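**Trandstead TW-80 Felt-Top Work Table for Robot Cells**

The TW-80 is a fixed-height table for handling cloth, towels and other soft goods with a robot. It ships with a felt cover, four leveling feet and a printed setup sheet. Vusudura sells it as a single table or as part of a full cell with guarding.

Most questions we get are about how to set the table up so a cell passes its safety review. The rules below come from our setup sheet, revised April 27, 2026. They don't replace your own risk assessment. If your site rules are stricter, follow those.

**Before power-on**

- Bolt the table to the floor. Leveling feet alone are not enough next to a moving arm.
- Mark the full reach of the arm on the floor, including the longest item it will carry. A towel held by one corner hangs well below the gripper and swings out when the arm turns.
- Run cables outside the table edge. Nothing should cross the work surface.
- Test every stop button. Do this again after any change to the wiring.

**During work**

Keep one person in charge of the cell. That person holds the enable switch and is the only one who clears a fault. Anyone reaching over the table must stop the arm first, even to straighten a fold.

Set a slow approach height for soft items. We use 80 mm above the felt, measured from the lowest point of the cloth and not from the gripper. Below that height, run at reduced speed. 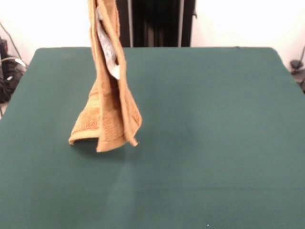 *Tan towel hanging just above the green table surface, hem clear of the felt.*

Check for loose labels, strings and torn hems before loading. A care label can catch on a finger pad and pull the item along after release. Aquino pads with a smooth face have given us fewer snags than ribbed ones.

Lint builds up on felt. Brush the surface at the start of each shift, with the arm stopped and locked out. Replace the cover when it no longer lies flat. The Tumuno clip-on cover fits without tools and takes one person 5 minutes.

**Records**

Keep a log with the table. Write down stop tests, cover changes and any contact between the arm and the table, including light contact. Guangming Tian in our service department reviews logs for customers on a support plan and can send a blank form.

**In the box**

- Table frame and top
- Felt cover, fitted
- 8 floor bolts
- 4 leveling feet
- Setup sheet

Spare covers are sold in packs of 7. Floor bolts for thin concrete are a separate item, so please state your floor type when you order.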